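Drinks dispenser check – Treken building, first floor refreshment point
Checked by: Hadi Majali
Date: 3 November 2020
Unit no.: 1304
Last full service: May

Each item is marked OK, Action or Not checked. Comments go under the item they belong to.

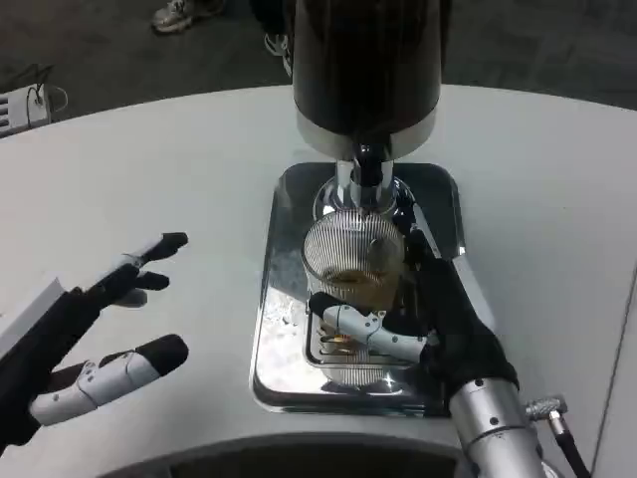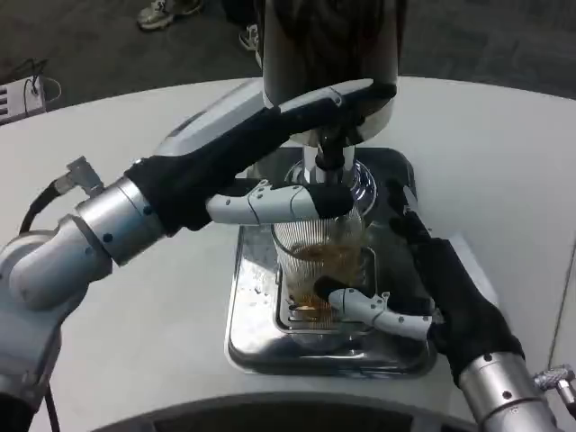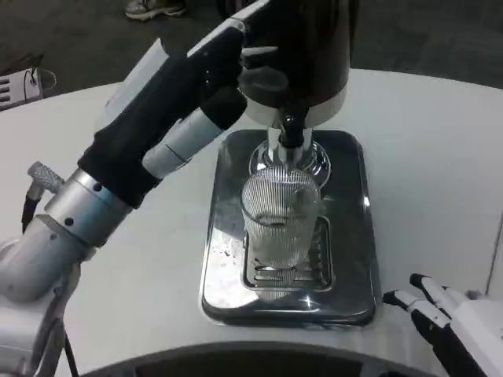
Dispenser with ribbed glass on the tray grate.

1. Table and position
OK. Unit is level and does not rock when the lever is worked. Keep bags and paperwork off this table.

2. Drip tray
Action. Spots and smudges on the metal. Lift out, wash in warm soapy water, rinse and dry with a lint-free cloth. No scouring pads – the last tray was scratched that way and had to be replaced (Nseir, part 909).

3. Grate
OK. Sits flat in the tray, no sharp edges felt along the bars. Brush between the bars at the end of each day.

4. Spout and collar
Action. Take off and soak overnight. Wipe the inside of the collar as well as the outside, which was missed at the last check. Refit hand-tight only.

5. Lever
OK. Moves freely and returns to closed without help. Dripped for up to 5 seconds after closing. Acceptable, but look at it again next time. If it gets any longer, order a new washer from Grireo.

6. Glasses
OK. Rims and bases checked for chips. Stand the glass on the grate directly under the spout before the lever is touched, and hold it steady while it fills. Leave room at the top for froth.

7. Power lead and plug
OK. No damage to the outer cover. Test label in date.

8. Floor
Not checked. Mat was away for cleaning. Ghada Haddadin to look at this when it comes back.

9. Drinks count
Counter was reset in May. Filter to be changed at 1000 drinks. Spare filter is in the tall cupboard, bottom shelf, behind the paper towels.

Result: may stay in use. Items 2 and 4 to be done before the next check. Sign the sheet inside the cupboard door when finished.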